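Storing blue cubes in an open bin: how to keep the white table clear?
Posted 5/17/22 by Pornlow

The table has a white top and a square white plastic bin for blue cubes. I want every cube in the bin when work stops, and strays stay out on the top.

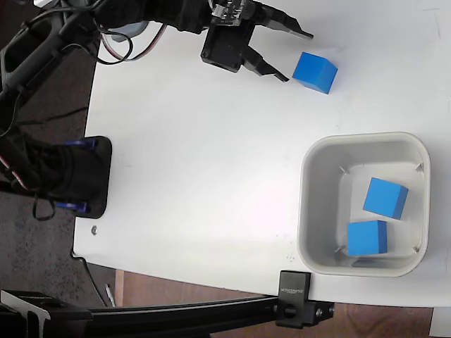
The bin has rounded corners and a thick rim. Would a lid help, or a second bin?

Skornau
Skip the lid. It adds a step per cube. Keep the bin 6 inches in from the table edge and mark its outline with tape. Check the top before you check the bin.
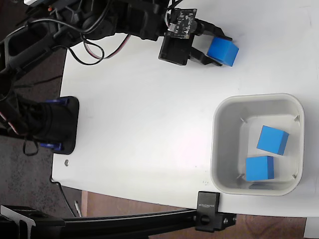
Drisoswood, February

Same layout in our shop, 2 bins per table. Blue shows up well on white, so strays are easy to find. Wipe the top after clearing it.

Lü
Get a bigger bin.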